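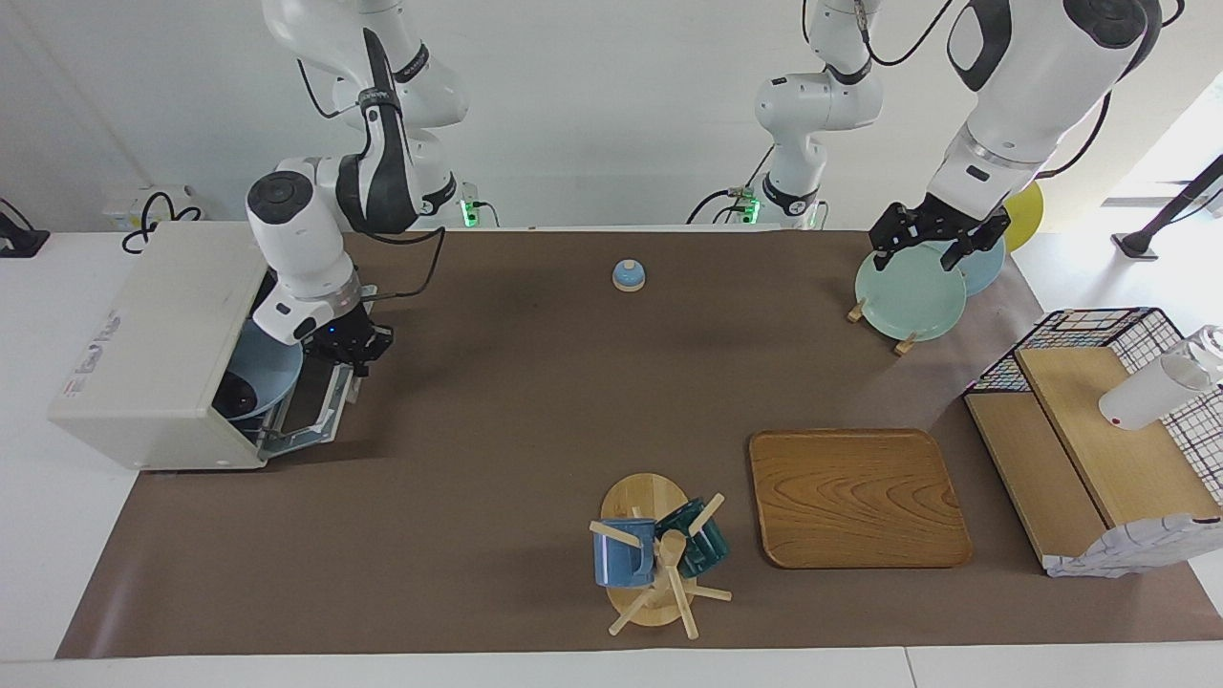

12 October 2020

Dish layout, Lenton bench. Plates stand on edge in the peg holder, mint green in front, light blue behind. Mugs hang by the handle on the wooden tree, powder blue left, dark teal right. Bell stays near the back, clear of both.

Rack spacing checked again: 28 mm between wires. The Gurden plates fit at that pitch with a slight lean. The Pant bowls do not, so they are off the list — same result as in July.

Mug tree slides on the brown top if a handle catches on the way off. Try a thin rubber pad under the base. Weight of tree without mugs, 464 g.

To do: reorder two mugs from Turnura, relabel shelf 22, measure the peg gap.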